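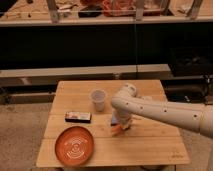
Zomance Tabletop Set

Data card and reader scripts, maintained by Dong-hyun Noh

What is in the set

The set has 3235 episodes of one white arm working on a small wooden table. Each episode has the fixed camera video, the joint positions, the gripper command and one short text instruction. The usual objects are a bowl, a cup and a flat box, and in many episodes there is also one small item to pick up. The background was not cleaned between sessions, and we ask you not to crop it before you compare with our numbers.

Installing

Python 3.10 or newer is needed. Run

pip install zomance-reader
zomance check ./data

The check command reads every episode and prints the ones with missing video images. On a normal disk it takes 23 minutes.

Splits

train: 1822 episodes
held out: 1413 episodes

The held out part is large on purpose. It contains all episodes in which the bowl starts near the front edge, so a policy can be tested on this placement without having seen it.

Known problems

The gripper is often blurred in the fixed view when it moves fast. For the moment of contact, please use the gripper command and not the video.

The cup is translucent and the Veka detector loses it against the pale table. We give its boxes as they came out, with the score.

In 4 episodes the instruction names the wrong object. They are listed in errata.txt and the reader skips them by default. To load them anyway, set skip_errata to False.

Reports of other mistakes are welcome in the issue tracker. Please write the episode number in the title.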